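Misplaced Things at Home: A Diary Study in Two Suburbs of Sornow
Final report, Social Research Methods project, Hornby College

1. Introduction

Everybody knows the feeling of standing at the door with the coat on and no keys in the pocket. Our group wanted to study this small problem in a serious way. How often do people lose things inside their own home, where do the things come back from, and does it matter how many flat surfaces the home has?

In the literature we found two opinions. The first says that losing things is mostly a matter of attention: the person puts down the object while thinking of something else. The second says that the home itself has a big part in it. If there is one table which receives everything, then glasses, tape and small electronics come to lie side by side, and the eye passes over the one it is looking for.

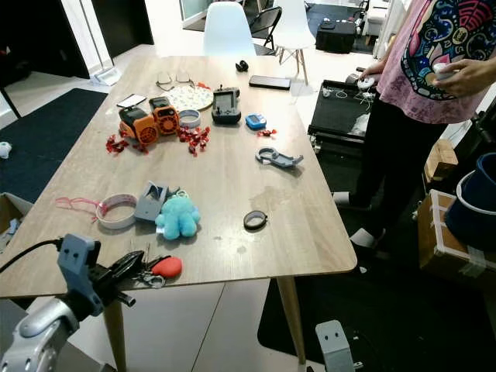 2. Method

We sent the invitation to 350 households in Baidoo and Potano. We chose these suburbs because the first has mainly older detached houses and the second has mainly apartments built close to the train line. Each household that agreed got a paper diary and kept it for eight weeks, from September. We decided for paper after our pilot, when several people told us they had misplaced the phone on which the diary was installed.

In the diary the people wrote every time they searched for something longer than one minute. They noted the object, the place where it was found, and their mood on a scale from calm to very annoyed. The mood scale was added late and we regret a little that its middle labels were not clear enough.

Together we received 3,037 entries. We removed 628 of them, mostly because the place of finding was left empty or because the handwriting could not be read by two of us independently.

3. Results

Keys were the most searched object in both suburbs, followed by phones and then eyeglasses. This order did not surprise us. More interesting was the place of finding. In Baidoo, objects were found most often in another room than the one where the search began. In Potano they were usually in the same room, and often on the same table where the person had already looked.

We call this last case a "second look" find. It was strongly connected with tables used for many purposes, for example eating, homework and small repairs. It was also connected with the annoyance score — people do not like to find a thing in a place they have already checked.

Eyeglasses are a special case. Thin frames have little colour of their own, and the person who searches for them is, of course, not wearing them. 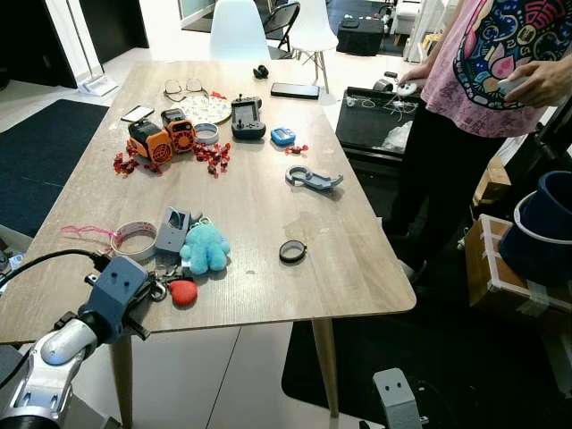 One respondent in Potano wrote on the last page of the diary that she had started to clear the table every evening, and that after this she lost fewer things but her husband lost more, as he could not guess where she had put them. We received similar comments from other homes. Tidying by one person can move the problem to another person, and our diary form had no field for this.

Floors were a less common place of finding than we expected. When something had fallen, it was typically near the leg of a table or against the base of a cupboard. Several people complained about shiny tiles in the evening, when a lamp reflects in the surface and a small metal item is difficult to separate from the glare. One family in Baidoo keeps a flashlight on a hook in the hallway for this purpose. They hold it low, nearly at the height of the floor, so even an earring back throws a shadow.
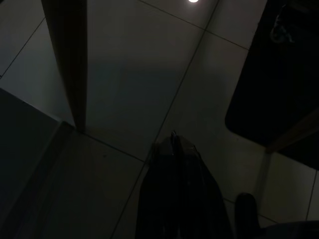

Figure 3. Glossy floor tiles in low light, with the reflection of a lamp.

4. Limitations

The diaries show only the searches that people remembered to write down. Busy days are probably missing. We also have almost no entries from children under twelve, although their parents mention them frequently as a cause.

Our comparison of the two suburbs must be read with care. Apartments in Potano are smaller, so there are simply fewer other rooms in which a thing can be.

5. Recommendations for the next group

Use a shorter diary period. The number of entries went down clearly after the fifth week, and the notes became very brief. Ask every adult in the home separately. Include a drawing of the main table and let people mark with an X where the object lay, as the word "table" alone tells too little. We would also add a question on who last tidied the room. The blank diary form and the coding sheet are in Appendix A.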